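Bought in November, used most days since, reviewed now that the returns window has shut and I've no reason to be polite.

The Trilton is Nillon's big white table. It is sold as a desk, a workbench, a meeting table and, on one page of the website, a dining table, and that was my first worry. I don't trust furniture that claims four jobs. We wanted a large plain surface in a shared workroom and the old pine one had become a disgrace.

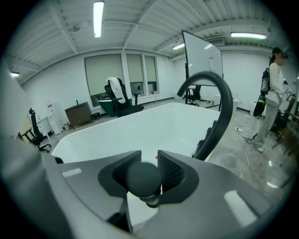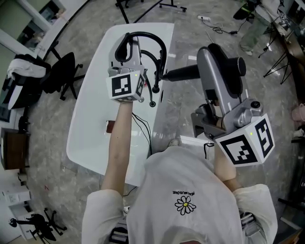 Dougal Sutherland told me before I ordered that I'd regret a glossy white top within a month, that every white table he'd ever worked at showed each crumb and pen mark from across the room, and that the only sensible colour for a worktable was whatever colour the dirt was going to be.

I'd say he was half right, and I'll come back to it.

## Delivery and putting it together

It came in 2 boxes, one of them two days behind the other. The late one had the bolts in it. Nillon's tracking page said "delivered" for both throughout, and the chat window on the site kept offering me a link to the same tracking page.

The leaflet claims 30 minutes to assemble. With two adults, a decent ratchet and the leg frame laid out in advance, I don't believe that for a moment. We were at it until lunch. The drawings are tiny and the bolts marked C and D are the same bolt except for a slight difference in length, which matters a great deal when you've put a D where a C belongs and it won't pull tight. Lay them side by side before you start. The Allen key in the bag is soft and I'd chuck it straight in the bin.

There's also a sticker on the underside that says not to lift the table by its top once built. I'd like to know how else they imagine anyone lifting a table. We carried it by the frame, crouching, like people moving a piano in a cartoon, and it was fine.

## The surface

Nillon calls it a "sealed performance surface". I asked what it was sealed with and was told it was a performance surface. So I can't tell you what it's made of, and neither can they.

What I can tell you is how it behaves. Tea comes off, even when it has been left overnight. Biro comes off with a bit of spirit. Permanent marker comes off most of the way and leaves a faint grey ghost, and the website's line about "marker-proof" wants taking down. Superglue doesn't come off. I wouldn't expect it to, but a product page that shows someone doing model kits ought to mention it.

Back to the dirt. Yes, it shows everything. Crumbs, hair, the ring from a mug. For the first fortnight I found this maddening and kept a cloth in my back pocket. After that I noticed we were wiping it down as a matter of course, which we never did with the pine, and we'd stopped losing small screws. You can find anything on it. My own conclusion is that the mess was always there and I preferred not seeing it.

The glare is a proper fault, though. Under bright overhead lights a shiny white top bounces a fair amount back at you, and by late afternoon my eyes know about it. Nillon does a matt version. It costs more, naturally, and it was out of stock when I looked and has been out of stock every time since. I've begun to wonder whether it exists.

## Wobble

Every review of this table says "rock solid". I suspect most of them were written on the first evening. Mine was rock solid on the first evening too. After 9 weeks it had a slight sway along its length, enough to ripple a glass of water if somebody leaned on the end. Tightening the frame bolts cured it. It came back, I tightened them again with thread lock, and it has stayed put so far. Thread lock is cheap. They could put a dab in the bag in place of that Allen key.

The levelling feet are good. I'll give them that without grumbling. They have a wide pad, they turn by hand with the weight off, and they don't creep.

## The add-ons

Nillon will try to sell you the Ivico cable tray at the checkout for £19. I fell for it. It's a bent bit of metal with two clips, and a fat plug won't fit in it sideways. A strip of hook-and-loop tape round the frame does the same work. There's an edge trim as well, which I didn't buy, and I haven't missed it.

## Guarantee

Ten-year guarantee, it says on the box. Read the small print and the top is covered for two of those years, and only against "delamination under normal domestic use". A shared workroom isn't domestic, so I assume mine is covered for nothing at all. I emailed to check and got an automatic reply thanking me for my interest in the range.

## Would I buy it again?

Probably, and it annoys me to write that. It's big, it's flat, it wipes clean and it wasn't dear for the size. Nearly everything I dislike is in the selling of it. If you can get the matt one, get the matt one, and let me know where you found it. If you've poor lighting the gloss might even help you.

Skip the tray. Check your bolts before Christmas.

Marked down for the assembly time, the C and D nonsense and the guarantee. I've put three stars, and Dougal would have given it one.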